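2부 리그의 겨울, 오르는 팀엔 이유가 있다

2018/12/12

테샴이 2위다. 시즌 전에 이 순위를 예상한 사람은 거의 없었다. 강등 후보라는 말까지 나왔던 팀. 11월 네 경기에서 승점 10점을 챙기더니 어느새 선두 올토라 바로 밑이다.
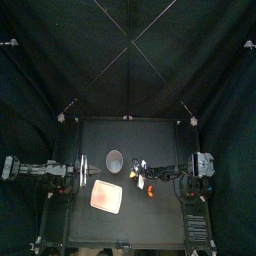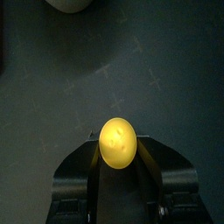
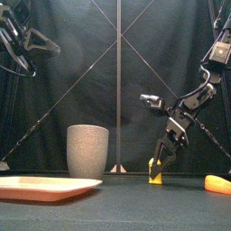
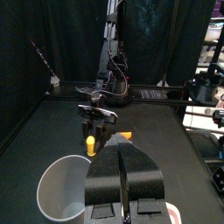

달라진 건 왼쪽이다. 지난 시즌 테샴은 공을 잡으면 일단 앞으로 길게 찼다. 받을 사람도 없는데. 올해는 왼쪽 풀백이 중앙으로 들어와 미드필더처럼 뛴다. 그 자리를 윙어가 넓게 쓰고. 상대 측면 수비는 누굴 따라가야 할지 몰라 한 박자씩 늦는다. 단순하다면 단순한 변화인데 효과가 크다.

수비도 그렇다. 라인이 확 올라갔다. 뒷공간이 넓어서 불안한 건 사실. 비크 원정에서 그렇게 두 골을 먹었다. 전반 35분까지 0대 2. 여기서 무너지겠구나 싶었다. 그런데 라인을 안 내렸다. 후반 들어 비크 선수들 발이 무거워지자 계속 두드렸고, 결국 3대 2로 뒤집었다. 원정석에 있던 팬은 약 200명. 경기 끝나고 한참을 안 나갔다. 목이 다 쉬어서 노래인지 고함인지.

돈 얘기도 해야겠다. 테샴은 부자 구단이 아니다. 유니폼 스폰서인 시난스와의 계약도 이번 시즌이 끝이고 연장 소식은 아직 없다. 훈련장 잔디는 작년에야 새로 깔았다. 여름에 데려온 선수 대부분이 임대 아니면 자유계약. 그러니 1월이 무섭다. 왼쪽 윙어를 노리는 팀이 있다는 소문은 벌써 돈다. 구단은 말이 없고. 시즌권 산 사람들만 속이 탄다.

올토라는 사정이 다르다. 벤치가 두껍다. 주전 공격수가 허벅지를 다쳐 빠졌는데도 티가 안 난다. 교체로 들어온 선수가 골을 넣으니까. 다만 홈에서 비기는 경기가 늘었다. 내려앉은 팀을 만나면 크로스만 올린다. 관중석에서도 한숨이 나오는 패턴인데 고칠 생각이 없는 건지, 방법이 없는 건지 모르겟다.

비크는 아깝다. 경기력만 보면 더 위에 있어야 할 팀. 주전 골키퍼가 375분 동안 한 골도 안 먹은 적도 있다. 그런데 앞에서 못 넣는다. 골대 맞히고, 옆그물 맞히고. 감독이 투톱을 썼다가 다시 원톱으로 돌아왔는데 글쎄, 선수들도 헷갈려하는 눈치다.

다음 주에 테샴과 올토라가 붙는다. 장소는 테샴 홈. 표는 하루만에 다 나갔다고 한다. 테샴이 평소처럼 라인을 올릴지가 제일 궁금하다. 올토라 역습은 비크보다 빠르고, 센터백 한 명은 경고 누적으로 못 나온다. 무리하지 말자는 목소리도 팬들 사이에 꽤 있다. 그래도 지난 경기들을 보면 올릴 것 같다.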